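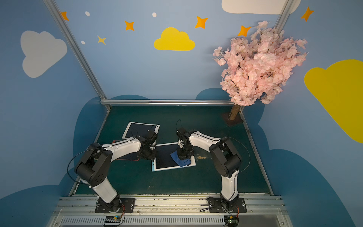

**Unit 4: Showing a two-arm robot a task**

Reading before lab: Lenihan notes, sections 2 and 3. Bring your logbook.

There are two common ways to show an arm what to do. In hand guiding, you hold the arm itself and move it through the job while the joint angles are saved. In remote control, you move a separate leader arm, or a handheld controller, and the robot follows. We used hand guiding in Unit 3. From here on we use remote control, with one leader for each arm.

Hand guiding is cheap and easy to learn, but your own arms end up in the camera view, and one person has trouble guiding two arms at once. Remote control keeps you out of view. You lose the sense of touch, so expect to press too hard at first.

## The task: wiping a board

The work area has three drawing boards and a blue cloth folded into a pad. One arm steadies a board and the other wipes it. Break the task into these stages:

1. Close the gripper on the cloth.
2. Bring the other gripper to the edge of the board.
3. Wipe in straight, overlapping strokes.
4. Lift the cloth clear and open both grippers.

The grippers work close together over the middle of the floor. Move one arm at a time until you reach stage 3. Watch the cables at the elbows when you fold an arm back.

## Recording

- Start and end every run in the rest pose.
- Keep each run under 800 time steps.
- If you drop the cloth, finish the run and mark it "drop". Do not delete it.
- Change the position of the cloth between runs.
- Pause only when you need to. Long pauses teach the robot to pause.

Save runs to the Osura folder under your group number. The Prustbridge set from last term has 102 runs of the same task. You may use it for comparison but not for training.

## To hand in

Nine clean runs per group, plus any marked runs, and one page on where your strokes differed from run to run. Include one plot of gripper height against time for the wiping arm.

The lab closes at 1645. Park both arms before you cut the power.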